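Search this list Advanced
Posted in: Data collection > Cloth and soft items
3 replies 0 shares

Re: towel folding set, what to keep
From: Dorottya Vida

Maham Mohmand wrote:
> We have 1,245 episodes on the server from the Enar bench and I'd like
> to freeze the set in May. Keith wants to drop anything where the towel
> didn't start as a neat square. Is that what everyone wants? Also, are
> the two views being saved under the same episode number now?

Hi Maham,

Yes to the numbering. Shagufta fixed the save script, and both views now go in under one number. I went through the older ones by hand and found 53 with only one view. I've moved those to a separate folder. I haven't deleted them.
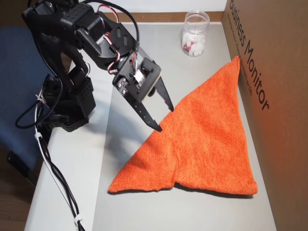

On Keith's question, I'd leave the odd starts in. When we trained on square starts only, the Jeon policy closed its fingers in the wrong spot as soon as a corner was tucked under. It needs to see a towel that is already partly folded, and it needs to see the arm come at it from more than one side. If we throw those out we'll be recording them again by winter.

What I would like to tidy up is the labels. Half of us write "corner" for any point on the cloth, including a rounded fold, and the model is being told they're the same thing.
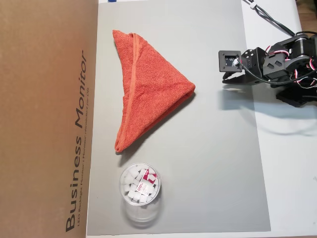
My suggestion is three labels: corner, fold and hem. Hem is the one we've been missing. The woven band on the orange towel runs diagonally down one folded edge and has a different texture from the loops, so anyone labelling can find it without guessing. Please mark it wherever it shows, even if the gripper is nowhere near it.

Hatsue has a draft of the label sheet and will send it to the list. I can relabel the first batch myself, but I'd want a second person to check it. Keith, would you have time?

One more thing. The Brolitz drive is nearly full, so please stop copying raw colour video to it and use the Dumerer one.

Dorottya

Reply Reply to all 0 comments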